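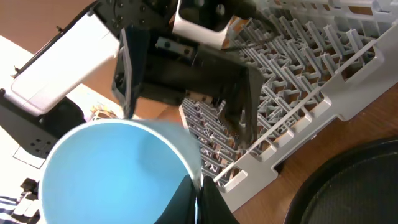 Vaso azul claro sujeto por dos dedos de pinza negros

Drostham: el juzgado mercantil admite el recurso sobre la compra del paquete de Bredo

El juzgado mercantil de Drostham ha admitido a trámite el recurso de Grunus contra la resolución del supervisor bursátil en el expediente 142, relativo a la adquisición de acciones de Bredo fuera de mercado. La admisión no suspende la eficacia de la resolución. Quedan por tanto en vigor la congelación de los derechos de voto correspondientes al paquete adquirido y la obligación de depositar los títulos en una cuenta bloqueada hasta que recaiga sentencia.

La resolución recurrida considera que Grunus superó el umbral de comunicación obligatoria en el mes de mayo y que la notificación se presentó fuera del plazo reglamentario. El paquete directo se situaba por debajo del umbral. El supervisor le suma las acciones adquiridas por una sociedad vehículo que, según el expediente, se financió íntegramente con un préstamo de Grunus, con garantía pignoraticia sobre las propias acciones y cesión anticipada del voto en caso de impago. La participación agregada ascendería así al 8 % del capital.

Grunus no discute la existencia del préstamo. Discute su calificación. Sostiene que la cesión del voto estaba sujeta a condición suspensiva y que, no habiéndose cumplido la condición, el voto nunca dejó de corresponder a la sociedad vehículo. El supervisor responde que la norma de cómputo atiende a la posibilidad de ejercer el voto por acuerdo con un tercero y que la condición dependía, en la práctica, de la sola voluntad del prestamista: el contrato permitía declarar el vencimiento anticipado por pérdida de valor de la garantía, sin peritaje independiente y con un preaviso de un día hábil.

El contrato figura como anexo a la resolución, con supresiones. Las cláusulas de precio y de tipo de interés están tachadas. La de vencimiento anticipado se reproduce entera.

Estructura de la operación

La compra se articuló en dos tramos. El primero se ejecutó mediante operaciones bloque comunicadas al mercado el mismo día de la contratación. El segundo se formalizó en documento privado entre la sociedad vehículo y varios accionistas minoritarios de Bredo, agrupados a estos efectos bajo un mandato único de venta. El número de vendedores es de 129, conforme a la relación incorporada al expediente. Todos percibieron el mismo precio por acción, con pago al contado y sin cláusula de ajuste.

La igualdad de precio tiene relevancia porque el supervisor descartó, en una fase temprana, la existencia de trato discriminatorio entre vendedores. No descartó, en cambio, que el precio del segundo tramo incorporase información no pública sobre la reorganización de la filial logística de Bredo. Esa línea se tramita en pieza separada y no forma parte del recurso. La defensa de Grunus pidió la acumulación de ambas; el juzgado la ha denegado en el mismo auto de admisión, por entender que los hechos son distintos aunque coincidan las partes y las fechas de contratación.

Conviene retener esta separación a la hora de leer los comunicados de unos y otros. La sanción impugnada es de naturaleza administrativa y se limita al deber de transparencia. La pieza separada puede concluir en archivo, en nueva sanción o en traslado a la fiscalía, y hasta ahora no consta decisión alguna en ninguno de los tres sentidos.

Prueba documental

El índice del expediente comprende 1854 folios, de los que una parte corresponde a correspondencia electrónica entre los asesores de la operación. Grunus ha impugnado la incorporación de esos mensajes al invocar el secreto profesional. El auto reserva la cuestión para la sentencia, lo que obliga a las partes a formular sus alegaciones de fondo sin saber si la correspondencia será valorada. Es una técnica habitual en este juzgado y ha dado lugar a quejas en otros asuntos, ninguna de ellas estimada en apelación.

Bredo comparece como parte interesada, sin adherirse a ninguna de las posiciones. En su escrito se limita a pedir que se aclare si las acciones bloqueadas computan a efectos de quórum en la próxima junta general. La resolución guarda silencio sobre este punto. Caben dos lecturas:

– las acciones con voto suspendido se excluyen del numerador y del denominador, y el quórum se calcula sobre el capital restante;
– las acciones se excluyen solo del numerador, con lo que las mayorías reforzadas previstas en los estatutos resultan más difíciles de alcanzar.

La primera lectura favorece al consejo actual, que propone una modificación estatutaria. La segunda deja la propuesta en manos de los accionistas institucionales. Los estatutos de Bredo no resuelven la duda, pues la remisión que contienen es a un artículo derogado.

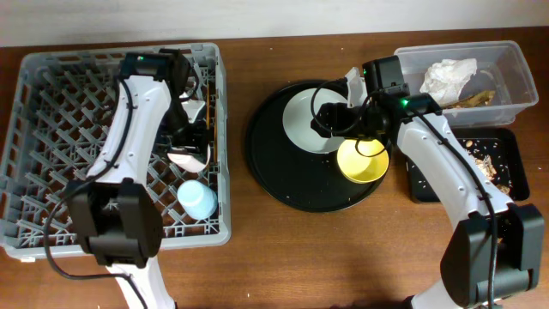 A juicio de Papadakis, la segunda lectura es la única compatible con el tenor de la ley: la suspensión afecta al ejercicio del voto y no a la existencia de la acción, de modo que el capital de referencia no varía. En su nota a clientes añade que «un supervisor que quisiera reducir el denominador tendría que haberlo dicho en la parte dispositiva», y advierte de que cualquier acuerdo adoptado con el quórum reducido sería impugnable por los socios presentes que hubieran votado en contra.

La posición es discutible. En la amortización de autocartera y en los supuestos de mora del accionista, el legislador ha fijado reglas de cómputo expresas, y no son coincidentes entre sí. La analogía con una u otra conduce a resultados opuestos. El juzgado puede pronunciarse por la vía de la aclaración solicitada por Bredo, pero no está obligado a hacerlo antes de la junta.

Calendario procesal

El supervisor debe remitir el expediente completo, foliado y sin supresiones, antes del 24 de junio. A partir de la entrega se abre el plazo de Grunus para formalizar la demanda. La solicitud de medidas cautelares, con la que se pretende levantar el bloqueo de los títulos a cambio de aval bancario, se tramita en ramo aparte y se resolverá por escrito, sin vista.

Los tenedores de acciones de Bredo que participaron en el segundo tramo no tienen que realizar ninguna actuación. La validez de las compraventas no está en discusión y la resolución no impone la devolución del precio. Los que conserven un remanente mantienen íntegros sus derechos de voto.

El auto de admisión y la resolución recurrida pueden consultarse en el registro público del juzgado, sala de lo mercantil, referencia 142. El anexo contractual se facilita únicamente en versión no confidencial.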